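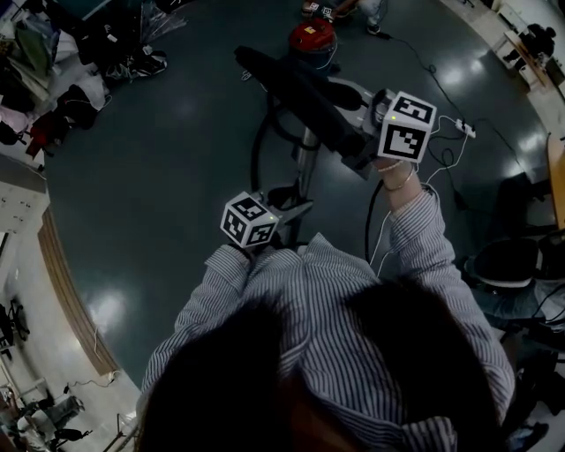
Resia room: where we are at 9/8/24

Hello Gaétan, quick one from me before the figures go in. The exercise bike has its spot on the floor, and the red vacuum is living behind it for now (I know, I know, we need a cupboard!). Clothes and bags are still heaped against the wall with the trainers, so hooks are next on my list – I've asked Ovirby for a price on 50.

Of the 1,385 you gave us we've spent 330, mostly on paint. I'd also like a second socket put in, as there are cords running across the floor from the power strip and I'm not keen on that. More in September.

Morven Innes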